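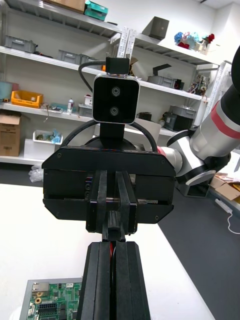 Section 4. Two-arm connector task: set-up and first run

Read this whole section before you power anything. The Stolside kit sheet says a new team can be plugging connectors in one club session. No team in our club has managed that, and the sheet leaves out most of what follows. Plan on 2 sessions and be pleased if you need less.

You should already have finished Section 3 (arm mounting and emergency stop test). If you skipped the stop test, go back.

4.1 Placing the board

1. Clear the table between the arms. Tools, tape rolls and coffee go somewhere else.
2. Set the board in its metal tray. Do not run the task with a bare board on the tabletop. It will slide, and you will spend an hour tuning software to fix a problem that was never in the software.
3. Push down on each corner of the tray with one finger. If it rocks, reseat it.
4. Put the tray where both grippers can reach their own side without either arm going straight. The Skanberg planner will happily accept a pose with the elbow almost locked and then fail halfway through the move.

Note: The Dristton rulebook lets judges move the tray between rounds. Teams that tape theirs down for practice tend to get a nasty surprise at the regional.

4.2 Cables

5. Route each wrist cable with enough slack for a full turn of the last joint. Turn the joint by hand, power off, and watch the loop the whole way.
6. Check that no loop can catch on the gripper fingers or on the other arm.
7. Keep the loose ends of the connector leads away from the fingers until you are ready to grip one.

Caution: Leads hanging from a connector can brush the board as the arm comes down. The board must be unpowered for every step in this section. "It was only on for a second" has cost this club one board already, and the replacement came out of the travel money.

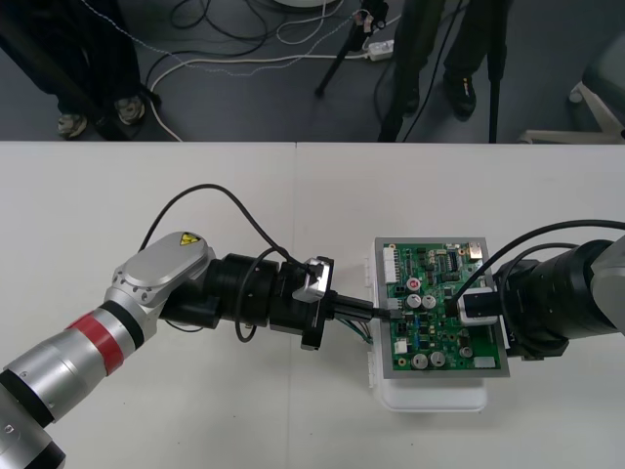 4.3 Teaching the insertion

8. Set both arms to the slow speed profile. Leave them there until the end of 4.4.
9. Teach one side at a time, with the other arm parked. The kit sheet says to teach both together to "save time." We tried it. It doesn't.
10. Close the gripper on the connector body, never on the wires.
11. Bring the connector to just above the socket, stop, and look at it from two directions before you go on. The wrist view by itself makes a crooked plug look straight.
12. Lower in small steps. If you feel or hear the board flex, back out.
13. Save the pose under the name of the socket. "test_final_new2" is not a name.

Note: The force limit in the Berisha script ships set to 1800. The file does not say 1800 of what, and we have not had a reply to our question. Start much lower and raise it only when the plug stops short.

4.4 First run with both arms

14. One person holds the stop button and does nothing else. No phone, no laptop.
15. Everyone else stays back from the table edge and off the cables on the floor.
16. Run the left arm alone, then the right arm alone, then both.
17. If the run stops with code 613, the two paths overlap. Move one of the parking poses outward and reteach. Do not turn off the overlap check, whatever the forum says.
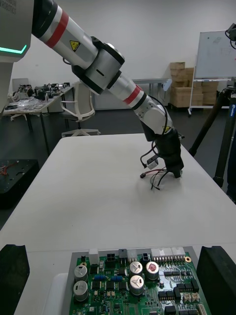 18. Once a run finishes, park both arms clear of the board and tug each connector gently by hand. The software reports success when the arm reaches its saved pose, and that tells you very little about the plug. We have seen "success" with a connector sitting beside its socket.
19. Write the result in the log by what your fingers found, and leave the screen's opinion in its own column.
20. Move the tray a little and run again. A task that works in only one spot isn't ready for Section 5.

Caution: Don't reach in while an arm is paused. Paused is not off — some pauses end by themselves when the script times out.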